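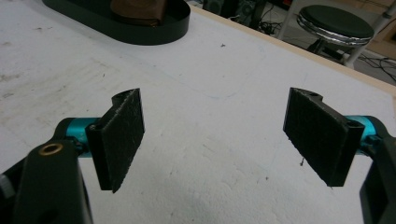 Am 18. Februar 2025 schrieb Thilini Akanda:
> Hat jemand einen Tipp für weiße Tischplatten? Meine hat lauter graue
> Schlieren und feine Kratzer, Spüli bringt gar nichts. Neu kaufen mag
> ich nicht.

Hallo Thilini,

oh ja, das kenne ich! Bei meinem alten Kusine (vier Jahre Küchendienst, der Arme) ging das Grau mit Natronpaste und weichem Lappen fast ganz weg, nach ungefähr 2 Minuten Einwirken. Die Kratzer bleiben natürlich. Stiftstriche tupfe ich mit etwas Spiritus ab – aber erst an einer Ecke testen! Und schwarze Tabletts stelle ich nur noch auf Filz.

Liebe Grüße
Gopinath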